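Workshop tips: when the arm drops or drags a folded cloth

Applies to two-finger grippers handling microfiber, terry and similar napped cloths on a smooth bench. Notes compiled by Damilola Tijani, with corrections from Negin Nouri.

The fault that prompted this page: the arm closed on the top ply only, lifted, and the rest of the cloth unrolled across the bench. The controller reported a good grasp. On the next cycle the fingertips came down 18 mm too low and pressed into the tabletop until the force limit tripped at 300 N. The limit had been left at the factory setting, far too high for cloth work. One fingertip pad was sheared off.

The log showed error 124 (contact before target). Error 124 is cleared by the same button that resumes the program, so it is easy to clear it and repeat the crash. Press stop first, read the log, then clear.

Check the fold before the program. A loose fold has plies at several heights and often a rolled edge underneath. The height sensor reads whichever point it happens to hit. If it hits a hollow, the approach height is wrong for the whole cycle.

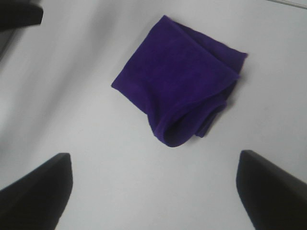 Refold by hand only with the arm stopped and the enclosure switch off. Pausing the program does not remove power from the gripper – on the Clandel controller it will still close if the grip input goes high. This is how a finger gets pinched.

Settings that cured it on our bench:

Force limit: 40 N for cloth, 60 N for a wet cloth.
Approach speed: a quarter of normal for the last stretch above the table.
Minimum height: set as a hard floor in the safety page, not in the program. A program floor is lost when the file is reloaded.
Grip check: compare finger opening after closing with the value for the full stack. A single ply closes much further than a folded cloth.

Shadows on a white top can shift the edge the vision step finds. Turn off the side lamp and rerun the calibration before changing any offsets. We changed offsets first and lost an afternoon.

Fingertip pads: wipe with alcohol and let dry. Lint on the pad reduces grip long before it looks dirty. Replacement pads are Pustimine part 1881, sold in pairs. Change both, even if one looks sound – a worn pad opposite a new one pulls the cloth sideways.

After any crash, jog the arm to the table at lowest speed with a sheet of paper under each fingertip. Both sheets should catch at the same height. If one catches early, the finger mount is bent and needs to be replaced. Do not shim it.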